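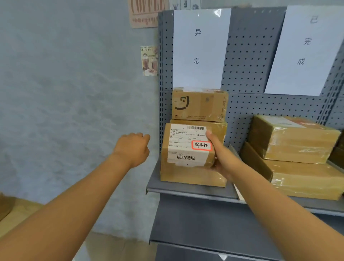
Yu-ting Tang holds that a parcel is not really lost until it has left the shelf where people can still look at it, and this view explains quite well why sorting stations keep such a place. In parcel delivery, an exception shelf (also called a problem shelf or hold shelf) is a shelf or part of a rack where packages are put when they cannot continue in the normal way. In Chinese-speaking stations it is usually marked with the word 异常 (yichang, "abnormal"), and a single package of this kind is called 异常件 (yichangjian, "abnormal item").

Use

A package may become an exception for many reasons. The most common are a wrong or incomplete address, a phone number that does not answer, a label that cannot be scanned, damage to the box, and refusal by the receiver. Some packages are simply sent to the wrong station. Others arrive without any record in the system, or the record exists and the package does not match it in weight.

The word describes the state of the delivery and says little about the contents. A box on the exception shelf can look the same as any other box, with its tape closed and its barcodes clean. For this reason many stations add a small sticker to the shipping label. The sticker often has a colored border, and the worker writes the word on it by hand with a marker. The reason itself is normally entered in the computer, although small stations may write it in a notebook.

Arrangement

The shelf is normally kept apart from the shelves for pickup, so that a customer does not take a held package by mistake. A printed sheet of paper with large characters is enough as a sign. Metal racks with a perforated back panel are popular because signs and hooks can be moved easily.

Boxes are placed with the label to the front. When there is little space they are stacked, the larger box under the smaller one. Stacking is discouraged for damaged packages - these should stay alone, and in some stations they are put in a tray.

Handling

In the Urkum station, whose working rules are often copied by smaller ones, the exception shelf is checked at 3 fixed times each day. A package that can be corrected receives a new label and returns to the normal flow. If the sender must decide, it waits. After 31 days without an answer it goes to the regional warehouse.

Afroza Hettiarachchi studied the records of the station for one April and found 2,684 exceptions. Of these, 1,820 were solved by a phone call only. She also noted that the shelf was fullest on Sunday, when many company senders could not be reached.

Criticism

Some workers think that one word for all cases is too general. A torn box needs repair and a wrong address needs a call, but both stand under the same sign. The Kleinschmidt system divides the shelf into levels by reason, while Omum uses stickers of different colors. Both methods need more space or more training, and many stations have kept the single shelf.

See also

Dead letter office
Parcel locker
Return to sender
Shipping label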